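Topic: Plulo sorting kit – anyone running one? worth it over the Koutsoukos?

Started by meshbasket

meshbasket
Posted Dec 12, 2024
Looking at the Plulo sorting kit for our arm. Basket, mixed items, three hole box with the colored tops, plus the software license. 2000 for the full thing, or 300 for items only. Dealer (Hetden) says same day setup. Is that real? Never used either brand.

fotini_v
Reply
Had ours since August. Same day setup if your arm is already mounted and the table is where you want it. Mine wasn't so no. Box is decent, real wood look, holes are clean. The items are the good part imo.

gpacheco
Reply
Items are the good part? Cans and spiky balls. You can get all that for way under 300. The software is what you pay for, and it drops cloths constantly.

fotini_v
Reply
Ours doesn't drop cloths constantly. What version are you on? Anything before 13 was bad with fabric, agreed.

gpacheco
Reply
12 something. Hetden wants money for the update so I havent.

fotini_v
Reply
Well there you go.

billstead_lab
Reply
We run it at Billstead on a red and black arm, two finger gripper. Full basket, tablecloth under it, white wall behind. Settings at default except grip force, which I turned down. Couple from our bench: 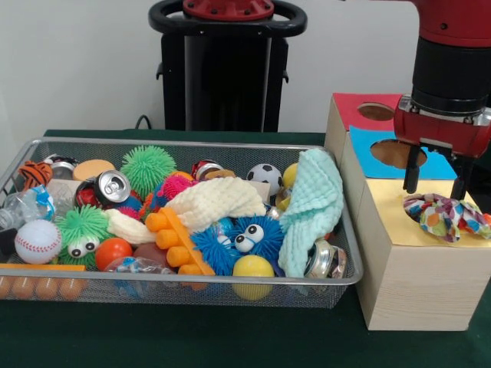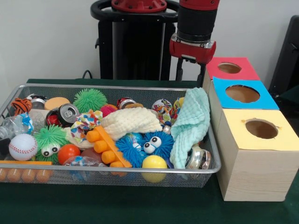 Polka dot cloth is down at the box in the first one, lying over the yellow top.

Re: cloths

Thin printed ones are OK for us. The waffle towel is the pain – it catches on the wire and the arm keeps pulling. Turn the force down before you do anything else, default is way too high. Also learn where the stop button is lol.

Crushed cans are hit or miss. The balls with the googly eyes are easy, it grabs the spines.

meshbasket
Reply
Super helpful, thanks. Do you load it that full every time? Thought the manual said start with a few things.

billstead_lab
Reply
Manual says 6 items for the first run. Do that. Then fill it up, a half empty basket is too easy and the numbers look better than they should.

gpacheco
Reply
And that's my whole problem with the Plulo brochure. Success rates with no word on how full the basket was. Koutsoukos at least prints the load next to the score.

fotini_v
Reply
Koutsoukos also ships with a plastic tub, smooth sides. Of course it scores better, nothing snags. I'd rather have the mesh and find out early.

gpacheco
Reply
Depends what you're doing. If your real job is bins with smooth sides then mesh is just anoying. I'm not saying the kit is junk. Im saying 2000 is a lot when the update costs extra.

billstead_lab
Reply
Fair on the update. Ask Hetden to throw it in, they did for us. Ask for Genivaldo in sales... wait gpacheco is that you??

gpacheco
Reply
Different Genivaldo Pacheco would be something. No, G is for Gustavo. I don't sell anything.

meshbasket
Reply
OK so – full kit, get the update in writing, force down, start small. One more, does the box slide around? Ours would sit on bare steel.

fotini_v
Reply
Put cloth or a rubber mat under it. Mine walked a bit on bare metal whenever the gripper bumped the edge. Fine since.

billstead_lab
Reply
Same advice. And if you move the box even a little redo the calibration, it takes a few minutes and saves you a bad afternoon.

meshbasket
Reply
Emailed Hetden. Will post what they quote.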